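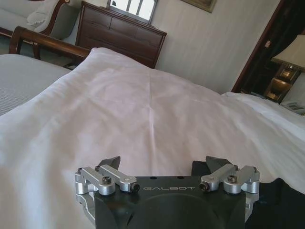

From: Ott Ots
To: housekeeping-methods list
Date: December 18, 2018
Subject: Re: Duvet order at Trasness, and clothes left on beds

Euan Tennant wrote:
> We lay the duvet flat, then fold it over to one side before
> doing the pillows. At Arnau they do pillows first. Does the
> order matter? Also, what is the rule for a guest's clothing
> left on the bed? The March sheet doesn't cover it.

Euan,

The order matters slightly. With the duvet laid out first, the center crease shows whether it is straight. Align the crease with the middle of the mattress, then pull the far end flat. Bunching there is the most common fault in our checks: 4 rooms out of 85 last round.

Pillows go against the headboard after that. Where the bedding has dark piping, turn the piped edges the same way on both sides. The Duvmont covers need a second pull at the corners, as the filling shifts.

On clothing, a dark item on white sheets is easy to see. A white one under a folded duvet is missed, so fold the duvet to one half of the bed and check the other half before stripping. 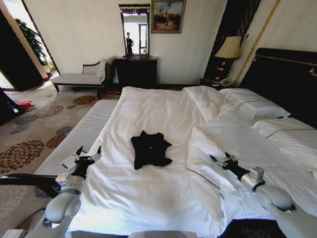
Clothing left on the bed

1. Lift the item clear of the sheets. Do not drag it.
2. Fold once lengthwise, once across.
3. Put it on the chair, never on the nightstand.
4. Log it only if the guest has checked out.

The Šimkus laundry sheet is unchanged.

Ott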